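ok so I've spent way too much of this month reading about laundry robots and I need to put it somewhere. thread, sorry in advance

The question I keep getting from my sister-in-law is "when can I buy the thing that folds." She has four kids. She does not want a vacuum that maps her floor plan, she has one of those already and it's afraid of the rug. She wants the folding.

My short answer is still no, you can't, not in the way she means it. Longer answer below.

Washing got solved before my grandmother was married. Drying too. What's left is the bit on either end, the picking up and sorting and turning right side out, and then the folding. All of it is cloth, and cloth is awful for machines.

A mug is the same mug every time you look at it. Drop a T-shirt 18 times and you get 18 different shirts as far as the software is concerned. The collar's under there someplace. You know that because you've had hands your whole life. The machine has to guess from a lump.

I used to work the back room at Stosto (uniform rental, mostly kitchens and garages) and we had a folding machine. It was fast! It was also the size of a minivan and it needed a person standing at the front clipping each piece in by the shoulders. So the machine did the folding and the human did the hard part, finding the shoulders.

We ran 3377 pieces on our best shift, and every single one went through somebody's fingers first. I think about that number whenever a startup says "fully automated."

Anyway, one shirt on one bed. That's the whole problem right there, before you even get to socks.

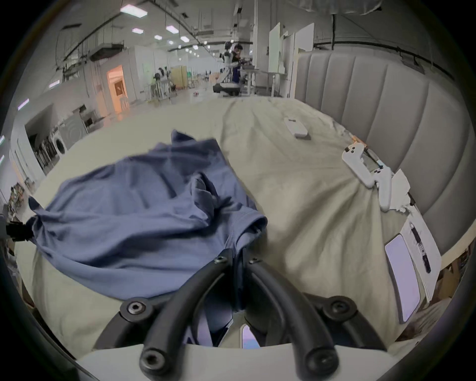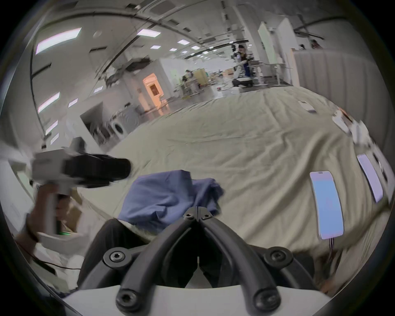
A blue shirt or towel or whatever you've got, in a heap, on a sheet that's wrinkled too. I look at a heap like that and my hands already know what to do. Pinch, shake, lay flat. Now try writing down where to pinch.

The sheet part is sneaky, by the way. Folding demos love a nice flat table. On a bed the surface gives, and it has creases of its own, and when you drag the shirt the sheet comes along for the ride. My own bed is 4 pillows and a comforter that never lies flat, so good luck in there.

Then there's the grip. Two fingers are fine for lifting. For folding you want to feel whether you've got one layer or two, and I'd say half of folding is that, the little rub between thumb and finger to split the layers. I do it without looking, usually while watching TV.

D'Amico in the replies: "You're grading on the wrong curve. I don't care if it takes seven minutes a shirt. I'm at work for nine hours. It can be as slow as it wants as long as there's a pile of folded stuff when I get home."

OK that's a fair hit and I've been chewing on it since lunch. Slow is fine if the house is empty. My dishwasher takes forever and I've never once stood there timing it.

What I'd say back is that slow is only fine if it finishes. If it hits a fitted sheet at 10 a.m. and sits there tugging on a corner until you walk in at six, you've got a very expensive chair for laundry. And I already own the regular kind.

So what I'd want to know from any of these companies is how many loads in a row, in a home they've never been in, with nobody touching anything. Not the best shirt. The whole basket, with the bra and the hoodie with one drawstring and the kid sock that's inside another sock.

Shop floors will get there first, I'd bet money on it. At the Prullside plant they only do flat goods, so towels and napkins, all the same size, coming off the same belt. You can get a long way when every piece is a rectangle. My sister-in-law's house contains no rectangles.

And for home stuff I'd guess the first one worth having won't fold at all. It'll just pick clothes up off the floor and put them in the hamper. I would pay for that tomorrow – the kids' room alone.

Somebody asked about the Brendilley folding cabinet, the one where you clip the shirts on the front yourself. Tried it in a store in February. It folds nicely. But it's the Stosto machine in a cuter box, you're still the one finding the shoulders, and by the time I'd clipped 7 shirts on there I could've folded them.

ok I have a dryer buzzing at me, more later if anyone wants the fitted sheet rant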